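Godinho on 251 games, the Nusari rivalry and what comes next

21 January 2022

Duarte Godinho coached his last football game at Vieira High School in the fall, a 20-17 loss to Nusari in the league final. He has 251 games behind him as a head coach and 157 wins, all of them at the same school. He told his players he was stepping down the morning after the final and told the principal that afternoon.

We met in the coaches' office next to the weight room. Half of his things were already in boxes. He still teaches two sections of geometry and will finish the school year.

"I wanted the kids to hear it first," Godinho said. "I didn't want it going around on phones before I could say it to them. I think it went around on phones anyway, but it was after."

He said he had made up his mind before the season started and told only his wife.

"If I had said it in August, every game would have been about that. The last home game, the last bus ride. High school seniors have enough of their own last things. They don't need mine."
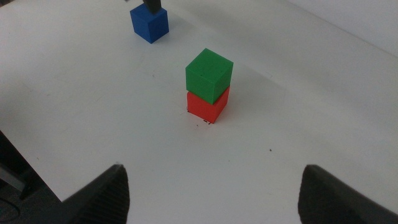

Starting out

Godinho grew up in Leva, a half hour down the valley, and played guard there on teams that did not win much. He came to Vieira as an assistant on the freshman team and spent four years with the linemen before the head job opened up. He says he was not the first choice.

"They offered it to a guy from out of the area and he turned it down over the teaching load. Then they offered it to me. I knew that when I took it and it never bothered me."

The first team went 2-8. Godinho had put in a passing offense he had seen at a clinic, and he kept it for six games.

"We had a quarterback who could really run and three tackles who could block anybody, and I had him standing back there throwing into double coverage. One of my assistants finally said, 'Duarte, what are we doing?' We went back to running the ball and won two of the last four. I've thrown it more since then, but only when I had the kid for it."

Vieira made the playoffs in his third year and won the league for the first time in his sixth. He still talks most about a group that did neither, a team that lost its first five games and then won five straight.

"That team practiced the same way at 0-5 as it did at 5-5. I've had better teams that couldn't have done that."
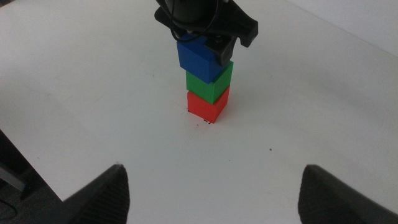

Benvinda Barros

The rivalry with Nusari took up a good part of our talk. The schools are 11 miles apart and have played every year Godinho has been at Vieira. His record against them as head coach is a losing one, and he brought that up himself.

"They've had the better of us. They had three brothers go through there, one after the other, all linebackers, and I don't think we got a clean yard up the middle for seven years. I sent their mother a card when the last one graduated."

The final was played at Brarex Stadium in front of 3,910 people. Vieira led 17-10 going into the fourth quarter. Nusari tied it on a long drive, then kicked a field goal with 38 seconds left. Godinho has watched the film twice.

"There's a third and two on their winning drive where I called a timeout and changed the defense. They ran right at the spot I had moved a kid out of. If I leave it alone, we probably stop them and they punt. That one is mine and I told the kids so."

I asked if losing that way had made him think about staying for one more season.

"For maybe an hour, on the bus. But that would be coming back for a bad reason. You win the next one and then what, you leave happy? You can leave without that." 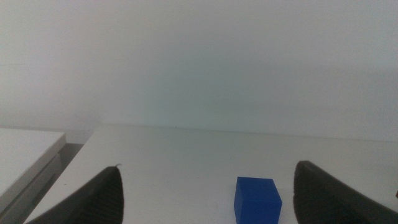 He was more direct about how the job has changed. When he started, the off-season ran from the banquet in December until the weights opened back up in April. Now his players are in the weight room by the second week of January, and many of them go to camps and seven-on-seven events most weekends in the spring.

"Some of it is good. They're stronger and they know more football at 15 than I did when I was done playing. But I've got fewer kids who wrestle or run track, and I've got kids who are tired of football in July. You can see it. I've told parents to take a kid to the lake for two weeks and not bring a ball, and they look at me like I'm trying to hurt his chances."

Numbers are another worry. Vieira carried three full teams for most of his time there. Last fall there were only enough freshmen for part of a schedule, and two of their games were called off when the other school could not field a side. Godinho does not have a fix for it. He said the next coach should spend more time at the middle school than he did.

"I got lazy on that. When you're winning you figure they'll just come out."

The school has not named a replacement. Godinho said he has been asked for his opinion and has given it, and would not say whose name he gave. He did say he would like to see the current staff kept together, whoever gets the job. His defensive coordinator has been with him for 14 seasons.

He will not be on the sideline next fall. He has agreed to help with the chain crew if they are short, and he plans to go see some games in Leva, where his nephew will be a sophomore.

"He's a guard," Godinho said. "I've told him I won't say a word unless he asks me. He hasn't asked me yet." 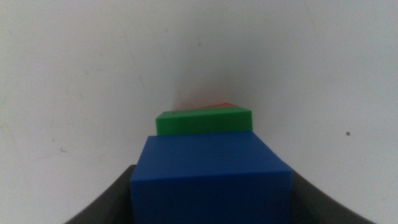 Blue block, with a green one behind it.

Interviews for the head coaching position are expected to start next month. The football banquet, which was put off in December, will be held in the school cafeteria in April. Players and their families get in free, and former players who want to attend should call the athletic office.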